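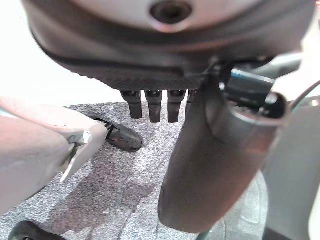
Figure 1. Gray housing, underside, close range.

Storum Seal Retrofit – Progress Report, July
Submitted to the Rüegg program office

1. Status
Work package 2 is on schedule. Work package 3 started late and is still short of its target. Spending is within the approved budget and no change to the total is requested.

2. Work completed
The Nustbridge cold store has had its dock door seals replaced on the north side. Old foam seals were removed, the door frames were cleaned and checked for square, and brush-and-rubber seals from Horkico were fitted. A total of 17 doors are now finished. Doors on the south side keep the old seals until the autumn and serve as the comparison group.

Data loggers have been placed inside and outside each finished door. They record air temperature and relative humidity and are read out monthly. The July readout gave 2,066 usable records after duplicates were removed. Records taken during the compressor service were left out, as agreed in the measurement plan.

3. Results so far
Frost on the inner sills is lower on the north side than on the south. The difference in air temperature is smaller than the design estimate and varies with how long the doors stand open. It is too early to state an energy saving. The store has one electricity meter for both sides, so any figure will have to be worked out from compressor run time.

4. Problems
Two loggers failed and were replaced under warranty. Their readings are missing for part of the period and have not been filled in.

The lower corner of the new seal wears where pallet trucks turn in. Horkico has supplied a harder corner piece – same profile, different compound – and it is on trial at the two busiest doors.

The late start on work package 3 was caused by the delivery of the submeters. They are now on site but not wired.

5. Next period
Wire the submeters. Inspect the trial corner pieces and decide on the compound before the south side order is placed. Send the draft measurement note to Rüegg for comment.

6. Decision requested
Approval to move the unspent travel budget to submeter installation.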